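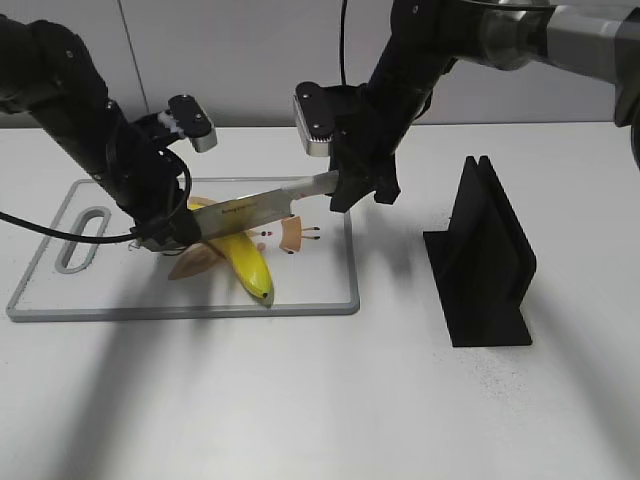
Belkadi Issues Revised Care and Sharpening Standard for Kitchen Knives

HAVNESS, December 21, 2022 – Belkadi, a supplier of cutlery and sharpening services to restaurants and home cooks, today published the second edition of its care and sharpening standard for kitchen knives. The document replaces the first edition in full and applies to all blades serviced under Belkadi contracts from February.

The revision follows a review of 2,382 service records from the company's Havness workshop. Of the knives in those records, 469 came in with chips or rolled edges deep enough to require regrinding before sharpening. The workshop traced most of this damage to storage in open drawers and to cutting on glass, stone or metal surfaces.

The main technical changes are as follows.

Edge angle. Double-bevel chef's knives and utility knives will be ground to 19 degrees per side unless the customer asks for another angle in writing. The first edition left the angle to the technician.

Cutting surfaces. The standard now lists wood, rubber and polyethylene as suitable board materials. Boards with knife grooves that cannot be scrubbed clean should be resurfaced or replaced.

Washing. Knives should be washed by hand and dried at once. Blades that have been through a dishwasher are still accepted for service, but handle repairs on those knives are no longer included in the contract price.

Honing. Guidance on honing rods has been cut from four pages to one. Ribbed steel rods are no longer recommended for hard steels; a fine ceramic rod is specified instead.

"The first edition was written for our own technicians, and customers found it hard to use," said Hanane Bouzid, head of workshop services at Belkadi. "The grinding tables are now in an appendix. The front section covers what a cook has to do between visits."

Draft text was tested over one service cycle in 10 restaurant kitchens. Comments from those kitchens led to a shorter section on storage and a new wall chart – one printed sheet, laminated, supplied with each contract.

"We asked for a clear rule on when to send a knife in," said Severino Manzano, kitchen manager at Fandano, one of the restaurants that took part. "The draft gave a number of weeks. The final version uses a paper test, and that suits us better because our knives do not all see the same work."

Existing contract customers will receive the new edition with their next return delivery. Printed copies can be ordered from the Havness workshop. Single-bevel and serrated knives are outside the scope of this edition and remain covered by separate service sheets.

Press contact: Ashraf Farouk, Belkadi, Havness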